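2026-07-31, shop notebook, boathouse bench

Oar day. Second set of sweeps, the ones back from the June regatta at Vineck. Wanted to start at 8, started closer to ten, bay door stuck again.

Overall length first. Port side oars all within a few mm of each other, fine. Starboard 5 reads long. Checked twice with the steel tape, then once with the cloth one for no good reason. Handle had crept out, clamp screw barely finger tight. Reset to match the others and put a paint pen line at the joint so we can see if it moves again. Whoever rigs on Sunday pls look at that line before the boat goes out.

Collars. Two of them had been moved at Vineck and never moved back. Inboard should be the same across the boat unless there's a note on the whiteboard, and there is no note. Put both back. Cleaned the sleeves with dish soap and a rag first, old grease like tar under one. Do NOT use the citrus stuff on sleeves, it left them cloudy last time. 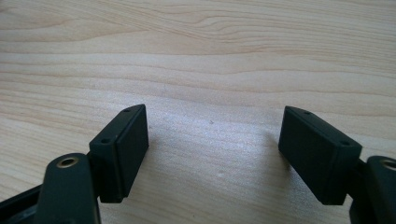
Blade tips next. Three chips on the starboard set, one is down into the core. Dried overnight in the heater closet, still not happy with it so gave it another hour. Sanded back to sound material, 80 then 120. Mixed a small batch of the Redeck epoxy with filler, too runny, added more filler, then too stiff, ended up in between. Taped a dam around the tip and filled it proud. Pot life is short in this heat. Lost the last third of the cup, it went off while I was looking for the tape.

Leave it alone till tomorrow. Then fair it, then paint. We are low on the club blue, one can and it has a skin on it. Strain through a stocking before using.

Weights, because somebody asked why the stroke side "feels heavy". Put the filler batch on the little scale while I was at it: 102 g mixed, maybe half of that ended up on blades. So no, the repairs aren't what they are feeling. More likely the old grips, which soak up water. Could swap them all, seperate job.

Oarlocks. Checked pitch on the four. Bow seat was off, bushing worn oval. Swapped in a new bushing from the Perić kit, the kit ones are a hair tight on the pin. Had to ease it with a bit of wet and dry. Turns freely now. 3 seat has side play, didn't get to it. Spare oarlocks are in the bottom drawer with the speed coach mounts, for some reason.

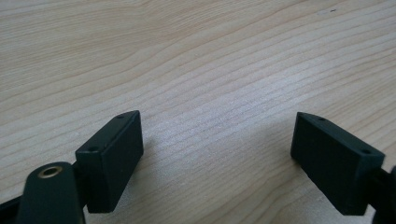 Spacers. Count on the hook is short, we keep losing them off the dock. Ordered more, order no. 728, from Plekonholm, they said next week, which from them means two. Added a box of M6 nylocs and a set of top nuts to the same order. Shipping was silly but it's the same for one item as for ten. If anybody wants to add something tell me before Monday.

Spread on the four: measured pin to centerline, both sides. 2 seat was out by 4 mm. Loosened the backstay, moved it, tightened, measured again and it had walked 1 mm the other way. Second go ok. Lesson (again): snug the backstay a bit at a time, main bolts first, remeasure after EVERY turn. Wrote it on the inside of the rigging box lid.

Slides and seats. Wheels on 4 seat flat spotted. Used last pair of spares. Tracks wiped with a damp rag and then dry, no oil. Someone has been oiling tracks, please stop, it picks up sand and then we get wheels like these.

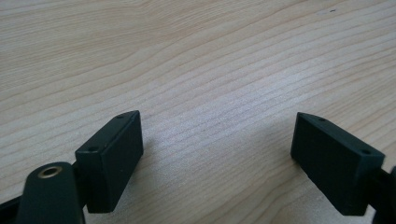

Shoes: one heel tie missing in the four, replaced with cord, double knot, tested by lifting the heel by hand, stops well under the limit. Check the eight tomorrow, I only looked at bow pair. Heel ties go on the pre-launch card, card needs reprinting anyway, the ink ran.

Single with the soft deck: tapped it all over again. The dull area behind the rigger is bigger than I drew it in June. Redrew outline in pencil straight onto the deck. Don't want to cut until I know if the bulkhead is wet. Moisture meter battery dead. It stays on the low rack, tag on it, no rowing.

Total spent this month if the order is included: 490, and that's over what I said it would be. Mostly epoxy and freight.

Still open
3 seat oarlock side play
fair and paint starboard tips
eight, heel ties, stern end
meter battery (9V)
bay door
strain the blue

Rinsed brushes, acetone can back in the metal cabinet. Locked up 5:40. Left the fan on over the blades.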